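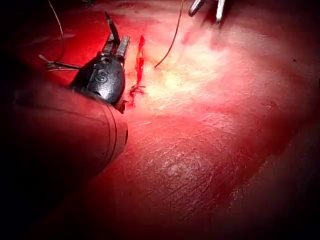 Fillik teaches theatre teams to work alongside surgical robots. We began at Quintana, our training site, where the first course was mostly spent finding somewhere to put the coats. Since then 828 nurses, surgeons and technicians have been through, and a few have even praised the coffee.
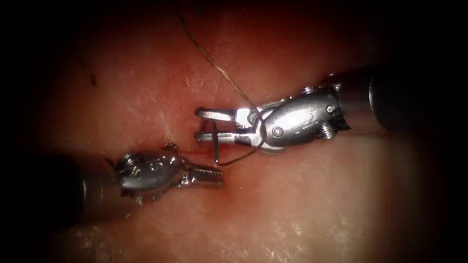 Two instruments and one fine thread, suturing.

The robot doesn't take anyone's job. It does move everyone's chair. The surgeon sits down, the assistant finds a new place to stand, and people who used to read each other's eyebrows have to say things out loud. 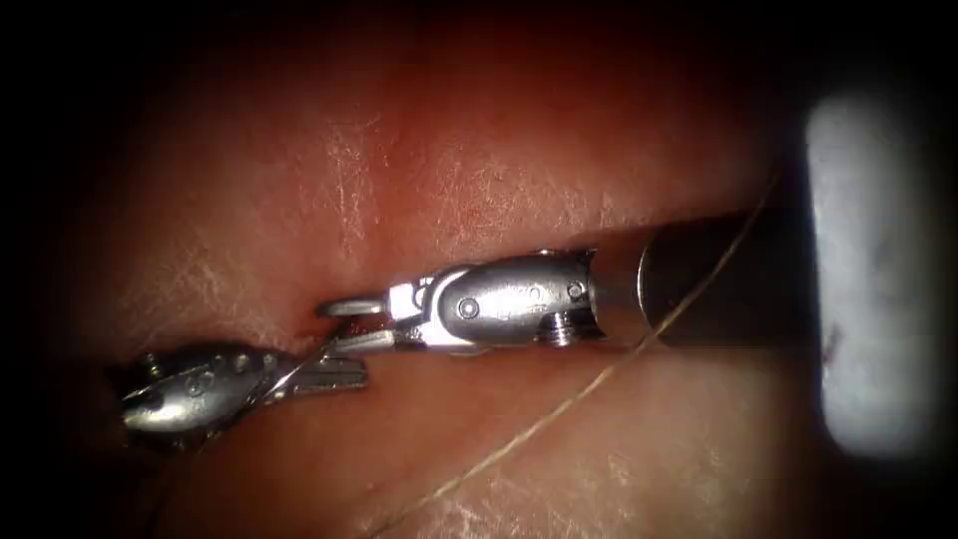
Our Friday sessions are given over to that talking. Bring flat shoes.

14 shares | 2 comments

We use cookies. Accept / Manage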